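Hukier Building -- 2nd Floor Walk-Through
Monthly safety checklist, August. Comments by item.

1. Exits and corridor
Both exit doors open fully. North door drags on the mat, needs trimming. Sign lit. OK.

2. Extinguishers
6 on the floor, all tags current. The one by the Villaseñor office is hung too high, bracket to come down. Pins in, gauges green.

3. Smoke alarms
Tested 9. One slow to sound, outside the restrooms. Battery swapped, retest next month. FAIL until then.

4. Hot water
Kitchen tap read 112 at the sink. Fine. Mixing valve still weeps a bit -- towel under it is not a repair.

5. Electrical
Cover plate missing in the copy room (same as last time). Two power strips daisy chained at Foltitz, asked them to unplug, they did. Panel closet clear, door wont latch.

6. Stairs
Nosing loose on step 2 from the top. Taped for now. Handrail solid. Bulb out on the landing.

7. Small rooms with desk and refrigerator
Floor OK, no lifted boards. Refrigerator door seals need wiping down, all rooms. Drawer cabinets to stay pushed in under desks. Drinks kept capped at desks pls.

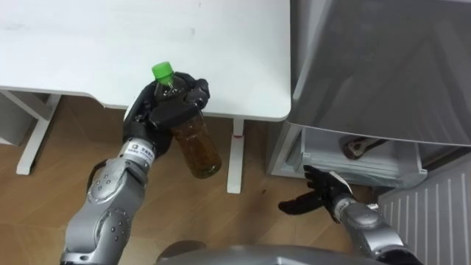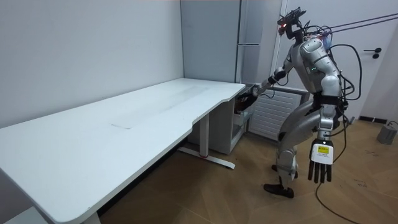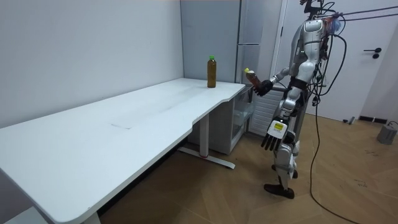
8. First aid
Box in hall short on gauze and the large bandages. Eye wash bottle expired, toss it. Refill order goes to Zutevholm with the paper towels.

9. Windows and blinds
Cord cleats missing on the west side. Sash lock broken in the meeting room, window held shut with a wedge -- fix before it gets cold. Rest OK.

10. Trash and recycling
Bins emptied. Cardboard stacked agianst the back door again, moved it. Needs a sign.

Open from last month: copy room plate, panel latch, mixing valve.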